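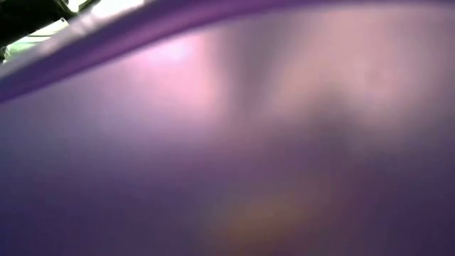 Who may apply for a faculty-led program for the coming academic year?

Any student in good standing who will have finished one full semester at the university before departure may apply, including transfer students and students who have not yet declared a major.

The Office of Global Learning is now accepting applications for the faculty-led programs in music, theater and modern languages. Applications opened on 2022-09-03 and are made through Planport, the online system that has replaced the paper packet. Students who began a paper application last spring do not need to start over. Their transcripts and language records have been moved to Planport, but the personal statement must be entered again by the student.

Programs Offered

Three programs are open in this cycle. The Skirkonier program in choral and chamber music runs for one full semester and carries up to 15 credit hours. Students are placed in an ensemble after an audition, held on campus before departure, and take music history and theory with the visiting faculty member. One elective may be taken in another department with the written approval of the student's adviser.

The Irnetti program in language and culture is a summer term of six weeks. It is intended for students who have completed the second course in the language sequence, although students with equal preparation from high school may ask to take the placement test. Classes meet in the morning, and students live with host families. Requests for a shared placement with another student are considered but cannot be promised.

The theater program is offered together with the Gatti Institute and is open to performers, designers and stage managers. It ends with a public production in the Institute's own hall. Design students should note that workshop fees are charged separately and appear on the Planport account only after a place has been accepted.

Costs and Financial Support

A deposit of $300 is due when a student accepts a place. The deposit is credited toward the program fee and is not refundable after the withdrawal date shown in Planport. The program fee for the Irnetti summer term is $2928 and covers tuition, housing with a host family and local transportation. Airfare, books and personal expenses are not included. Fees for the two semester programs depend on residency status and are listed on each program page.

Most federal and state aid may be applied to a semester program. Summer aid is more limited, and students should speak with the Financial Aid Office before they accept a place in the Irnetti program. The College of Fine Arts will also award travel grants of $700 each to students with demonstrated need. A separate form is required for the grant — it is found under the Funding tab in Planport — and it must be submitted together with the main application. Grant forms received later will be held for the next cycle.

Academic Credit

All courses taken on a faculty-led program are recorded on the home transcript with a letter grade and count toward the grade point average. Courses may not be taken pass/fail. Students who wish to use a course toward a minor or certificate should have the course approval form signed before departure, as approvals made after the term has ended can delay graduation checks.

Last year, 77 students took part in the faculty-led programs. Several departments have asked whether places could be held for their own majors. After review, the Office will continue to fill places from a single list, with the exception of the ensemble seats in the Skirkonier program, which are assigned by voice part and instrument.

Information Sessions

Sessions for each program will be held in October in the International Center. Attendance is not required, but faculty leaders will be present to answer questions about coursework, auditions and portfolios. Dates and room numbers are posted in Planport. Students who need an interpreter or other accommodation should contact the Office of Global Learning at least one week before the session they plan to attend.

Passports must be valid for six months beyond the end of the program. Students without a current passport are advised to apply for one now and to upload the receipt to Planport until the passport has been issued.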